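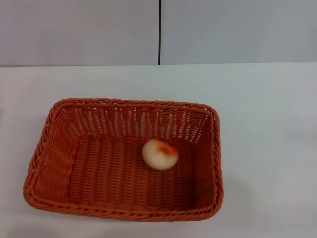
Photo: Covow software team

Grasp planner update: getting into the basket

If you have been reading this newsletter since last October, you will remember our long complaint about baskets. Bowls were fine, trays were fine, and then we put fruit in an orange woven basket and the planner in Baltent fell to pieces. Well, the new release is out, and the basket has gone from our worst test to the one we most like to show people!

It looks like such an easy job. One small pale fruit with a reddish blush, lots of free space on all sides, a plain white table. A person would reach in without a thought. But the software has to answer two questions before the arm moves at all: where is the fruit, and where are the walls? The first one went well from the start. A cream-colored peach shape against dark orange weave is about as kind a target as a segmentation model could ask for, and ours rarely missed it.

The walls were the trouble. Look at the back of the basket, where the weave is open and you can see light through the slits. Our old depth filter treated those gaps as noise on some passes and as open space on others, so the wall flickered in and out of the collision map. When it flickered out, the planner got very excited about a lovely short path straight through the wicker. When it came back, the same path was thrown away and the search began again. We have logs where this happened 40 times before the planner gave up.

Baltent 6 handles this in a new way. The perception step now fits a simple container model first (a floor, four sloping walls and a rim) and only then decides what to do with the gaps. If a patch of see-through weave lies on a fitted wall, it counts as wall. The small openings stay in the raw point cloud for anyone who needs them, but the planner never sees them. It sounds almost too plain to write up, and yet it did more for us than the two months we spent tuning the filter.

The rim got its own treatment. A thick braided edge sticks out past the wall below it, and a flat wall model misses that completely, so we now grow the rim by 8 millimeters before planning. You can change that number in the container settings, and if you work with thin-edged boxes you probably should - the default is a bit generous and will cost you reach in the corners.

On the planning side, approach directions are now scored against the opening of the container as well as the shape of the object. The old scoring loved side grasps on round things, which is a fine habit on a bare table and a bad one between four walls. With the new scoring, steep approaches from above come up first, and the planner tries the sloping sides only when it has run out of those. Planning time for a single object in a basket is down to around 5 seconds on our slowest machine, including the container fit. We would like it lower, and there is still some waste in how we copy the collision map between steps.

The viewer has changed too, and this is my favorite part. You can now click on any rejected path and see the exact piece of geometry that killed it, drawn on top of the camera image. The first time we opened an old log this way, the whole wicker wall lit up in patches, and a bug we had been arguing over for weeks was just sitting there on the screen.

Some things are not ready. Several fruits touching each other will still confuse the container fit if they hide most of the floor. Round baskets work, but the corners of the fitted box poke outside them and block some good paths. Handles are ignored entirely. Morikawa, our simulation package, has a woven basket model that matches the new settings, so you can try all of this without hardware.

To upgrade, pull the latest Baltent package and delete your old collision cache, which uses a different format. Basket logs from your own setup are very welcome at the Urklow office, especially the ones where it fails.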